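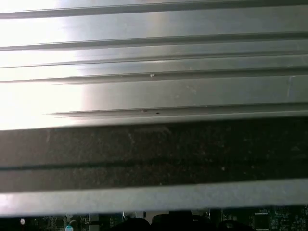
Stuldale 706 Extruded Aluminum Heatsink

Item no. 706-2
Manufacturer: Stuldale
Material: aluminum
Form: straight fin, one-piece extrusion
Availability: in stock, Trotov warehouse

Product overview

The Stuldale 706 is a passive heatsink for power supplies, motor drives, LED drivers and audio output stages. The fins run the full length of the part. Between the fin groups the profile has wider flat panels that can be drilled for brackets or a temperature sensor without breaking into a groove.

The 706 is supplied as cut stock. It has no fan mount and no preinstalled hardware. Where forced air is used, direct the flow parallel to the grooves. Flow across the fins gives much lower performance and collects dust in the grooves.

Surface and finish

The standard finish is plain brushed metal with no anodizing or paint. Bare aluminum is electrically conductive. If the device tab is live, an insulating pad must be fitted between the tab and the heatsink, and the screw must be isolated with a shoulder washer.

Plain stock is handled and shipped as industrial material. Light scratches, small specks and minor differences in tone along the extrusion are within the finish specification and are not grounds for return. Nicks on the mounting face that can be felt with a fingernail are covered, and the part will be replaced. Customers who need a cosmetic front panel should order the Esa series, which is anodized after cutting and packed in individual sleeves.

Mounting

Drill and tap from the mounting face. Deburr every hole. A raised edge under a transistor tab holds the tab off the metal and will cause overheating even with plenty of compound.

Clean the face with isopropyl alcohol and a lint-free cloth. Apply thermal compound in a thin, even film. Tighten paired screws alternately, to the torque given by the device manufacturer.

For natural convection, mount with the grooves vertical and leave the top and bottom open. With the grooves horizontal, the heatsink must be derated. Ask for the derating sheet when ordering.

Cleaning in service

Power down and let the part cool. Dust in the grooves can be removed with a soft brush or dry compressed air, worked along the fins. Smudges and old compound come off with isopropyl alcohol. Do not use caustic cleaners, oven cleaner or dishwasher detergent. These attack aluminum and leave a dark, dull surface. Steel wool is also unsuitable, as loose strands can end up in the equipment.

Ordering

Minimum order is 2 pieces. Cut-to-length orders ship in 7 working days. Stock lengths ship the next working day. Cut ends are square and deburred on the outer edges only. State the finished length on the order, with the tolerance if it matters. Parts cut to a customer's length cannot be returned.

Current stock at Trotov: 1,369 pieces, as of 3/7/22.

Related items

Esa anodized heatsink, black or clear
Sulemana thermal compound, syringe or jar
Sulemana insulating pads, sheet or precut
Shoulder washers, bag

Drawings and technical questions: Unnur Bundgaard, applications desk. Include the device part number, expected dissipation, highest ambient temperature and mounting direction.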